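Gesow two-arm bench: pre-run safety checklist
Shared workshop, bay 2. Revised February.

Comments under each item are from members. Add yours at the bottom of the item.

1. Base clamps
Tug each base by hand before power goes on. Retighten after every 20 runs.
Comment (Botond Erdős): Left rear clamp replaced. Old one had a cracked pad. 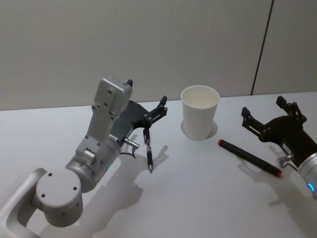
Reach overlap is the item people skip. Both arms can get to the middle of the table, so the software limits have to be loaded before either one moves. For the pen and marker job we keep the paper cup between the grippers and treat it as the line neither elbow crosses. OK at last check.

2. Speed cap
Set to 20 percent for any new motion file. Do not raise it the same evening.
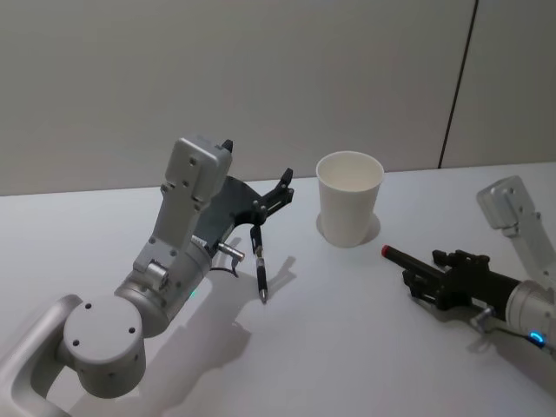

The cap resets when the Beno controller loses power, so read it again after a restart - the screen shows the old value until you refresh.

3. Emergency stop
Press it once with the arms idle and once during a slow move. Both arms must stop.
Comment (Sunee Srisuk): Passed. Button is stiff. 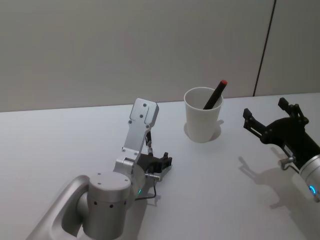 Kanokwan Sitthichai asked for a second stop button on the wall side, as the present one is a long reach from the laptop. Open. Parts are on order from Jaber.

4. Cables
Move each wrist through 90 degrees and watch for pulling or rubbing. Loops should stay clear of the fingers. 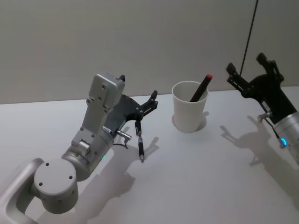 Photo: Surachet Khunthong

Any cable that hangs from overhead needs slack at full reach, checked with power off. Log wear under job 664.

5. Shutdown
Grippers empty, arms parked, main switch off, key back in the drawer.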